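Week 4 handout: Where do your files live?
Introduction to Personal Records, Wednesday section

Last week we sorted paper. This week we get to the part I love most – digital records! Most people treat "the computer" as one big box that either works or doesn't, and a little knowledge goes a long way when it comes to keeping letters, photos and family papers safe.

Three terms to know before class:

Original: the file as it was first made or scanned.
Working copy: the one you open, rename, crop and generally mess with.
Backup: a copy kept on a separate device, ideally in a separate building.
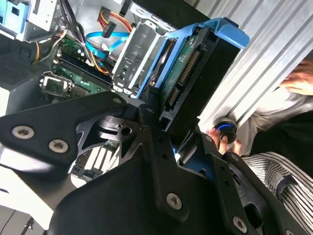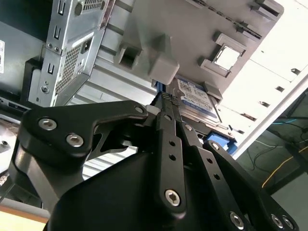 A backup plan starts with knowing what you have, so please bring your inventory sheet, even if it's half done. List folders first and single files later. A student collection of 700 scans can usually be described in a page or two, and you'll be surprised how much you remember about it once you start writing! Then note which device each folder is on. For a desktop computer that may be a hard drive inside the case, like the one in the blue caddy in the first picture, and it deserves its own line on your sheet. Write down the capacity and the year you bought it if you know them.

Our case study is the Hellelis letters: 300 pages, scanned at two different times and named in two different ways. Read the Dalska guide to file names (pages 1 to 6 only) and decide which system you'd keep. I have a favorite, but I want to hear yours first.

For next time: choose 80 files of your own, rename them using one system, and copy them to a second device. Open a few of the copies to check them – people skip this step all the time. Bring questions, and bring the messy folders too. They make the best discussions.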